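Up too early again. Coffee, toast, then straight into the Dellosby trial, which runs out Monday, and I still owe Mohsin a yes or no. He wants one page. I have a notebook full of arrows and a spreadsheet I don't trust.

For my own memory, what we're being offered. We record the hand-held gripper stuff ourselves, send it to Skasta, they clean it up, cut it into single tries, label each try and send back a score sheet. Dellosby is the name of the whole service. The basic plan is $621 a month for up to 500 clips. Over that you pay by the clip and the price sheet gets vague. Asked Babar Kazmi (their sales guy, nice, talks fast) what a failed upload counts as. He'll get back to me. That was Tuesday!

Setup was easier than I was afraid of. Account, upload folder, a form for naming the task. The form hates commas. Lost most of an hour to a comma.
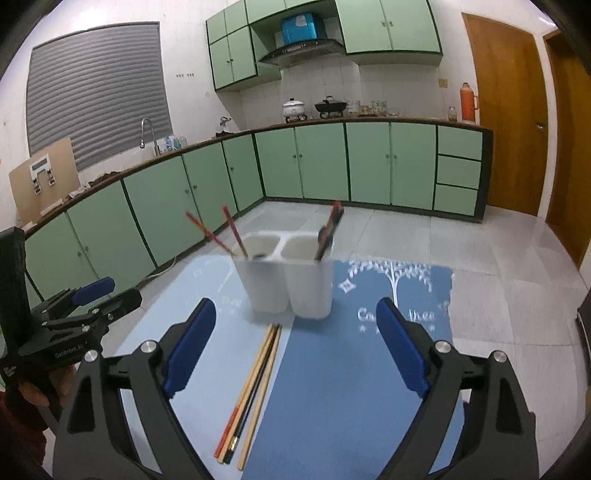
Labels are the thing I keep going back and forth on. First sheet that came back in July was bad, every grasp marked "utensil" and half the cuts landing in the middle of a move. Kausar wrote them a long polite email and the second sheet was a lot better. Start of the grasp where I would put it, end of the grasp a hair late but usable. Where it still trips is anything thin lying against another thin thing. The chopsticks side by side on the table, two with the gold bands and two plain wood, came back under one object name, so you can't tell from the sheet which one the fingers were going for. The ones already standing in the white double holder got their own names, no trouble. So it's the bundle. I wrote "ask re touching objects" and underlined it twice, then forgot to ask.

Called Halima after lunch. She ran the same trial for the Danville office last month and she's harder on it than me. Her complaint is turnaround. They promise two days and hers took four, and one batch came back with the left and right hands swapped in the labels. Swapped! She only caught it becuase she plays everything back herself. I checked ours while she was on the phone. Left is left. Still, now I have to check every batch, and checking is the part I was hoping to pay somebody else for.

She also says Janjua quoted her less for plain cutting with no labels. Worth a call. Didn't call.

Things I do like, so the page for Mohsin isn't all moaning:

The viewer. You drag along the bottom and both grippers move together, no lag between the two recordings. Our own viewer can't do that and never will if I'm the one fixing it.

The reject list. They throw out bad tries and tell you why in normal words – "hand covers object", "view too dark". 67 rejects in the last batch. I went through them grumbling and agreed with nearly all of them.

Support answers on weekends, or somebody does. Signed K. the first time, no name the second.

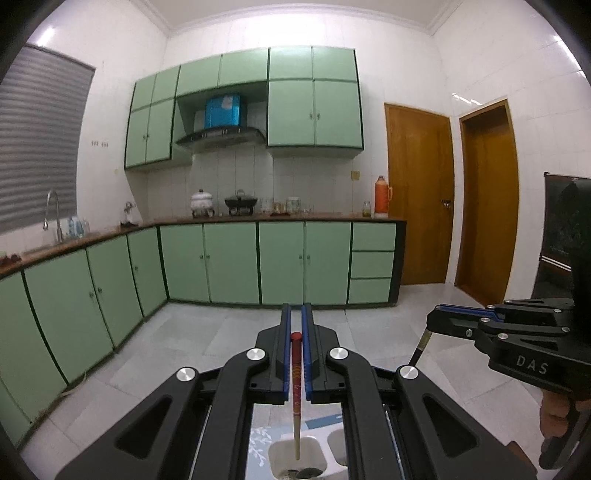 Noreen Paracha
Saturday, August 17, 2019
Filed under: work, trials

Evening now, picking this back up. Made myself sit and score the holder clips by hand to compare against theirs. Dull dull work. My rule is the try isn't over till the fingers have let go and backed off. Theirs seems to end when the tip reaches the holder, so a stick that's still upright between the pads gets called "placed". I'd call that "holding". Not a crazy choice on their part but it makes their success number look prettier than mine, and Mohsin is going to look at that number and nothing else. Has to go in the page, near the top.

Emailed K. (or whoever) to ask if the end point is a setting. Answer in 20 minutes: yes, on the bigger plan. Of course. No price given for the bigger plan.

So where am I. Leaning yes for one month, basic plan, on these conditions – failed uploads don't count, the end point gets moved, and somebody over there looks at the touching objects problem. If Babar says no to all of it then I call Janjua and we do our own labels like we did in spring, and I complain about it in here all fall.

Need to: write the page. Send Kausar the hand scores so she can tell me where I'm wrong. Charge everthing before Monday. Answer Halima about dinner. Buy toothpaste, second day running I've forgotten.

Bed.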